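Budget for the Room Before the Robot

By the Editorial Board, Purano Review of Public Purchasing

Each October, colleges and small manufacturers send out their equipment requests for the coming year, and each year a larger share of those requests concerns robot arms. The requests have a common shape. One line gives the price of the arm, a second gives the price of the gripper, and a third, usually much smaller, is called "installation and other." It is our view that the third line deserves most of the attention, and that purchasing offices should decline to approve the first two until it has been written out in full.

The Darnidov Technical Institute offers a useful case. Its original plan called for 4 arms, to be placed in a room already owned by the institute and described in the request as ready for use. The room had a floor, a door and lights. Power drops, cable reels, overhead support, network service and benches were all to be found under "other." The institute's final plan listed 319 separate items, almost none of which had appeared in the first. The purchase was delayed by two budget cycles while the difference was settled.

We do not fault the institute's engineers, who had asked for these things in conversation and were told to keep the form short. A form that rewards brevity will produce brief requests. The cost does not go away; it is moved to a later year and to a different account.

What the ceiling has to carry

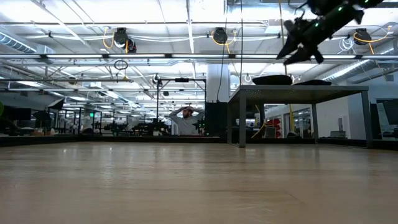
What the table has to carry

The same reasoning applies at the level of the single station. A vendor such as Skimell or Poulain will quote for an arm, and the quotation will be accurate as far as it goes. It will not include the surface on which the arm works, the frame that holds the surface, or the objects to be handled. Buyers tend to regard these as minor purchases that can be made from petty funds. At Darnidov, the frames, tops and fasteners for the first stations came to 860 dollars per station above the amount set aside, a modest sum that nevertheless required a new approval each time.

A station with two arms raises the matter again. Both must be mounted firmly in relation to each other and to the work between them, and each brings its own cables to a floor that people must also cross.

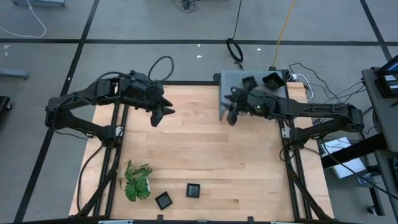
Maintenance should be treated in the same manner. We recommend that every request state who will inspect cables and mounts, how often, and from which account replacements will be paid. A request that cannot answer these questions is not ready, however strong the case for the equipment may be.

Some department heads will object that such detail slows a purchase and that prices may rise in the meantime. The objection has merit, and offices should respond by reviewing complete requests promptly. We would support a fixed review period of 2 months for any request that includes a full station list and a floor plan. Requests without them should be returned to the department, with the missing items named, and considered in the next cycle.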